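Renting out the second bedroom of the world: notes for a talk to vacation rental owners
2019-12-21
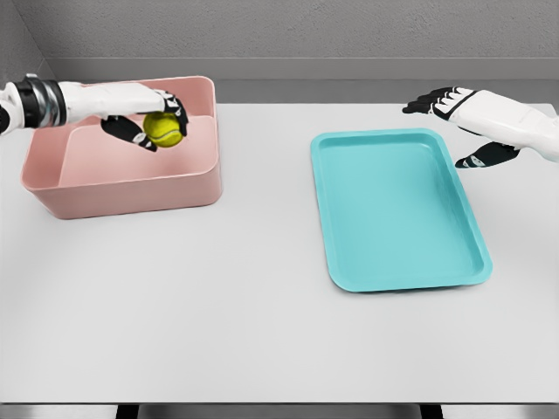 A tennis ball over the pink bin.

Opening. Say hello, check the microphone, thank the people at Zavala for the coffee. Ask who has ever written "cozy" in a listing. Wait for the hands. Put my own up.

Slide 2. I rent out a cottage in Rirkine and half a house in Skarkow. The cottage has the lake view. The half house has the other half of the house. Guess which one gets better reviews. (Pause. It's the half house.)

Why? Read the old Rirkine listing aloud, slowly: "Steps from the water." There are 200 steps. They are stone and they go down, which guests enjoy, and then they go up. A guest from August wrote 833 words about those steps. Quote the first line only: "I would like to begin with my knees."

Slide 3, the rewrite. New text says: 200 stone steps to the lake, no handrail on the lower part, bring less than you think. Bookings dipped for a month and came back. Complaints about the steps stopped. Now they complain about the water pressure, and I count that as progress.

Slide 4, photos. Wide lens makes the bathroom look like a ballroom. Then a family of five arrives and takes turns breathing in. Show your bathroom at the size it is. Same for the pool, if what you have is a pool. Kuvik story here if time allows: the "plunge pool" that was a stock tank. Don't name the street.

Slide 5, house rules. Mine used to run to 2 pages, laminated. People read the first line and the wifi password. So the first line is now the one about the septic tank. Wifi password goes underneath it.

Cleaning fee. Expect groans. I charged separately for years and guests left the place filthy, on the theory they had paid for it. Folded it into the nightly rate and they started stripping the beds. Can't explain it. Move on before someone asks me to.

Slide 6, deposits. I have held a deposit of 1000 exactly once, over a canoe. The canoe was found. Return deposits fast, even when you're annoyed, especially to people who type long reviews.

If running late, skip the key safe section and go straight to questions. Likely ones: pets (yes in Skarkow, no in Rirkine), minimum stays (three nights in summer), hot tubs (please don't get me started).

Handouts are on the table by the door. Get the adapter back before leaving.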